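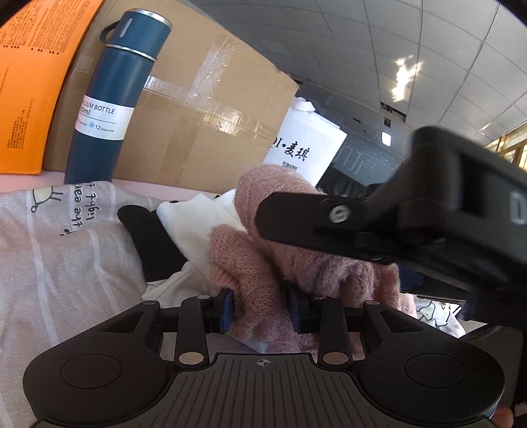 Slide 1: pink knitted sweater.

Morning, everybody. Thanks to Torquil Imrie for the introduction and for getting my job title almost right. I'm going to talk for a while about why people stop wearing clothes they still like, and then we'll do questions. If you're in the back and can't hear me, wave.

(Wait for the door to close. Water.)

So, quick show of hands. Who has a sweater at home with a hole in it? Keep your hand up if it's been in the same drawer since last winter. Okay, thank you, hands down, I feel much better about my own drawer now.

I run the mending table at the Neltmont library. We started in March two years ago with a folding table, a shoebox of darning needles and a lamp I took from my own living room (my husband still asks about that lamp). I can sew, but I'm no tailor, and I want to say so early on because I know there are real tailors in this room and I can see one of them already looking at my hem.

Slide 2: the notebook page.

Everything that comes to the table gets written in a notebook. What it is, what's wrong with it, how long it's been sitting at home. Last season we wrote down 77 pieces. Of those, 33 were knits, and I expected that number to be lower! I thought we'd be buried in jeans. People throw out jeans, or they wear them with the hole. Sweaters they keep and feel bad about.

Read the three entries out loud. Slow down for the one about the cardigan and the bicycle chain. Don't laugh before they do.

Slide 3: moth, snag, seam.

Knit problems at our table come in as moth holes, snags, or a seam that's let go. Seams are the easy ones. You match the yarn as well as you can, you turn the thing inside out, and you use mattress stitch, and if you go slowly it's a twenty-minute job. Snags are easy too, but people cut them. Please, please don't cut them. Take a blunt needle, or a latch hook if you have one, and pull the loop through to the back. Then stretch the fabric gently both ways and a lot of that loop will work itself back into the row.

Moth holes are where it gets slow. Before you touch the hole, put the sweater in a bag in the freezer and leave it there for a good long while. Then look it over against a window, because there's nearly always a second hole that you missed. I once darned an elbow on a navy crewneck, very proud of myself, handed it over, and the owner put it on and there was her other elbow.

Pass around the two swatches now. The gray one is plain darning, the green one is Swiss darning. Ask for them back!! (I lost a set at Bralton.)

Slide 4: yarn.

People ask me where I get matching yarn, and mostly I don't match it. I go a shade darker, or I go completely different and make it look like I meant it. Evander Galbraith, who taught me to darn, used to unpick a bit from the inside of the hem and use that, and his repairs really did vanish. I've never had the nerve. If you want to try it, practice on something from a thrift store first.

Thickness matters more than color, by the way. A fat yarn in a fine knit makes a lump, and you'll feel that lump every time you lean on a desk.

Skip slide 5 if we're running late. It's just the washing chart.

Slide 6: setting up your own table.

What you need is a room with decent light and a regular time. We tried mornings and got almost no one, then moved to 6 p.m. and people came straight from work with a bag under their arm. Ruairi Cairns does the same thing over in Forsyth with a much smaller room, and he takes names at the door, which I'd copy if I were starting over. We had chairs for 24 on our first evening and I spent most of it standing on a coat.

Have the owner do the repair. That was a hard one for me, I'd much sooner grab the needle – but when I do it for them they come back with the next hole, and when they do it themselves they come back with a friend.

Money: our needles and yarn cost next to nothing. The lamps were the big expense. Details are on the handout, along with the stitch drawings.

Slide 7: contact.

Leave this one up during questions. Someone will ask about cashmere. Answer: same as wool, thinner needle, more patience. Someone will ask about zippers – send them to Craig Haldane, he's talking after lunch and he loves zippers.

Get the swatches back before anyone goes for coffee.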